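Anthorpe library to open until 8 pm from November

Anthorpe Library will extend its weekday opening hours from November, following a public consultation which drew 1,111 responses from residents, students and local employers.

The building currently closes at 5.30 pm. Under the new arrangements the main lending floor, the study room and the children's section will remain open until 8 pm. Saturday hours are unchanged. 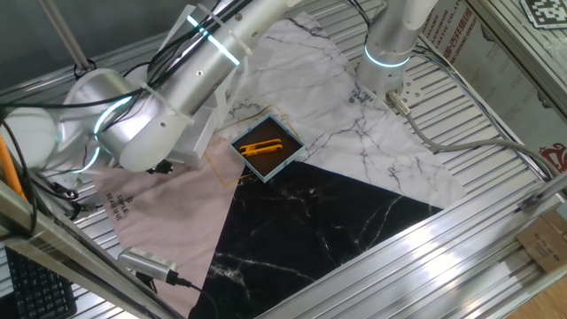 Dalia Hamdy, Head of Library Services, said that evening access had been the most frequent request in the consultation. "Many residents told us that they finish work after we have locked the doors," she said. "The new hours have been set with them in mind."

Of those who replied, 78 per cent supported later closing. A smaller number asked for earlier opening, and this will be considered when the timetable is next reviewed.

The service has also bought over 3,000 new titles for the lending floor, including large print editions and an enlarged collection in Arabic and Italian – the two languages most often requested at the enquiry desk. Borrowers may reserve up to six items at a time, free of charge. 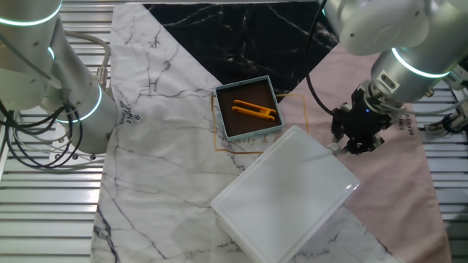 The local history archive on the upper floor will continue to close at 5.30 pm. Readers who wish to consult maps or parish papers should book in advance with the archivist, Ajith Venkataraman.

Existing library cards remain valid and no action is required from current members. New members should bring proof of address when they join. A printed timetable will be available from the enquiry desk before the change takes effect.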